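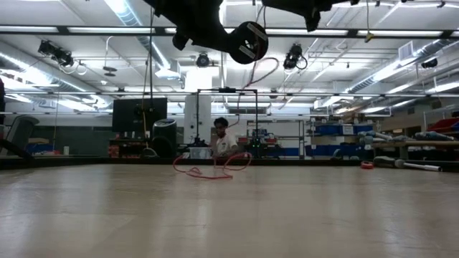

# Leftover wire keeps turning into a knot. How do you store short lengths?

Asked March 12, 2025 in Home Workshop > Storage and organizing · 632 views

I do small repairs at home, mostly lamps, doorbells, old radios and a bit of low voltage garden lighting. Over the years I have ended up with a lot of leftover wire. Full spools are no problem, they go on a dowel under the shelf. My problem is everything that is no longer on a spool: six feet of this, ten feet of that, plus thin single wire that I pulled out of old cable.

Right now it all lives in a Drandier drawer cabinet, in the two deep drawers at the bottom. I coil each piece around my hand and put a twist tie on it. A few months later I open the drawer and the thin stuff has worked its way into everything else. The thicker cable is a different problem. It never lies flat, it springs open and pushes the drawer up so it won't close.

What I have tried:

- Twist ties. They come off or they snag on the next coil.
- Rubber bands. They got sticky and left marks on the insulation.
- Sandwich bags. Better, but I can't tell what is in them without opening every one, and the bags slide around.

I don't want to buy a big storage system. I rent, so I can't put much on the walls. How do other people do this? Also, is there a length below which you just throw it out?

**Comments**

> What gauge is the thin stuff? Solid or stranded?

> Both. Most of it is 22 or 24, solid and stranded mixed. The thick stuff is lamp cord and a couple of extension cord pieces.

---

## 3 answers

### Accepted · 12 votes

Treat the thin wire and the thick cable as two separate problems. They should not be in the same drawer at all.

**Thin wire.** Winding it around your hand is what causes most of the trouble. Every turn puts a twist in the wire, and when the tie comes off it wants to get rid of that twist. Wind it onto something and leave it there. Empty thread spools work, and so do pieces of stiff cardboard with a notch cut in each end. I use cardboard from cereal boxes, folded double, cut to the size of a playing card. Start the wire in one notch, wind it flat, and finish in the other notch. No tie needed.

Turn the card as you wind. If you hold the card still and throw the wire around it, you are back to adding twists.

Write on the card before you wind: gauge, solid or stranded, and the length. Then stand the cards on edge in a shoebox like index cards. Mine fit in one Idton shoe organizer box with room left over.

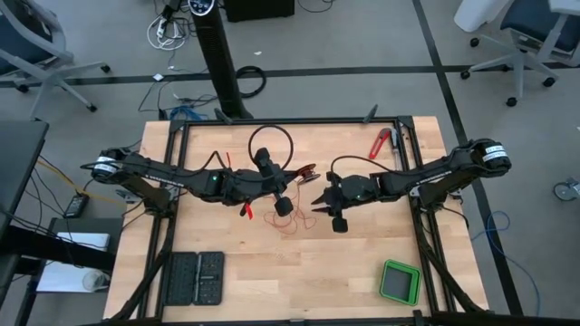
*Thin red wire in a loose tangle on a wooden tabletop, and a small spool of copper-colored wire.*

If you already have a tangle, don't pull on the ends. Loosen it from the outside, make the loops bigger, and shake it gently over a table. Find one end and pass it back through the loops. If it is under three feet and it takes longer than a few minutes, let it go.

**Thick cable.** Coil it over-under. The first loop goes on the normal way, and for the second loop you roll the cable under so it goes on backward. Keep alternating. It feels awkward at first, but the cable will lie flatter and it won't fight you when you open it. Make the loops larger than you think you need. Small loops are why it springs open. Use hook and loop straps and put them in two places, across from each other.

Then get it out of the drawer. A bucket or a plain cardboard box on the floor of a closet is fine.

**What to keep.** I keep thin wire down to 12 inches for jumpers. Lamp cord under three feet goes in the scrap metal bin. Anything with cracked or stiff insulation goes too, whatever the length.

**Comments**

> The over-under thing works, but keep hold of the end. If it slips through the middle of the coil you get a row of knots.

> Can confirm on the cards. Masking tape over the notch helps with stranded.

> Did the cards last night, one drawer is already empty. Thanks. Going to pick up straps for the cords. – OP

### 2 votes

Pill bottles. Coil the wire loosely, drop it in and let it spring out against the sides. You can see the color. Doesn't work for anything longer than a few feet.

I also had one of those Mutau wire caddies with the little crank. The crank broke. The caddy itself is OK if you find one used.

### 0 votes

just buy new wire when you need it, it's cheap. I threw all mine out when we moved from Győri street and haven't missed it

**Comments**

> That isn't what was asked.

> Where I live copper is not that cheap any more.

---

*Related: Labeling cords so the writing doesn't rub off · Is lamp cord from the 1970s safe to reuse? (721 views) · Best way to strip 24 gauge without nicking it*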